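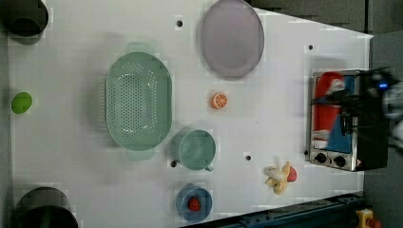
Maja Lis
Staff writer, workplace and technology

The dishes started going back to the wrong shelves in November, and that was when Hanna Wasilewska knew her crew needed a better way of working.

Wasilewska runs the sample floor at Stollik, a company that lends boxed sets of kitchenware and toy food to preschools and family centers. Every box that comes home has to be emptied, checked, sorted and packed again before it can leave. Until last spring, all of that was done by hand, by 18 people standing at long benches from seven in the morning.

Now two of those benches have a robot arm, and the mood on the floor is the best I have come across in a long while of visiting warehouses.

The arms were set up by Vivetach, a small automation firm that spent most of a summer learning the work before it brought in any equipment. Its engineers packed boxes next to the crew, asked a lot of questions and went home with sore backs like everybody else. What they heard, over and over, was that people didn't mind the checking. They minded the reaching, hour after hour, with a wrist turned at a bad angle to get something out of the back of a toy cupboard or a small oven.

So reaching is where they began. At the first bench the gripper works its way into the open front of a toaster oven, while the white tabletop beside it holds a spread of pieces that would look at home in any playroom: a mint-green colander with a mug to match, a strawberry in a little blue bowl, a banana with its peel partly open. It is a lovely mix of shapes, and a hard one for a machine. A round pot and half an orange ask for very different handling!

The arms are slower than an experienced packer, and Wasilewska is cheerful about it. "I never wanted fast," she told me. "I wanted my people to go home and still be able to open a jar."

Some of the work has moved around as a result. Packers who used to spend a whole shift emptying boxes now split the day, half of it at the inspection table and half beside an arm, where they lay out the pieces, watch the picks and step in when one goes wrong. They also write up the misses in a shared notebook, which Vivetach's engineers read every morning. Several changes to the way the gripper approaches bowls came straight out of that notebook, and the packers who suggested them are proud of it — they showed me the pages.

Pay was the big worry at the start. Stollik agreed in writing that nobody's hours would be cut during the trial and that time spent training on the arms would be paid at a higher rate. So far 5 packers have finished the training, and there is a waiting list for the next round. A few others have said they would sooner stay with the hand benches, and they have been left to it.

There have been grumbles, too. The arms need a clear strip of floor, so the old coffee corner had to go, and its replacement is down a flight of stairs. The first weeks brought plenty of stops and restarts, and anyone with a deadline that day ended up packing by hand anyway.

Still, the numbers please everyone. Over 1,096 boxes have gone through the two benches since the trial began, and the backlog that used to pile up before the school year is gone. Wasilewska has used the breathing room to start something the crew had been asking for, a repair table where worn pieces are mended and put back into circulation.

Stollik will decide this winter whether to add a third arm. The packers have already picked the bench they want it on.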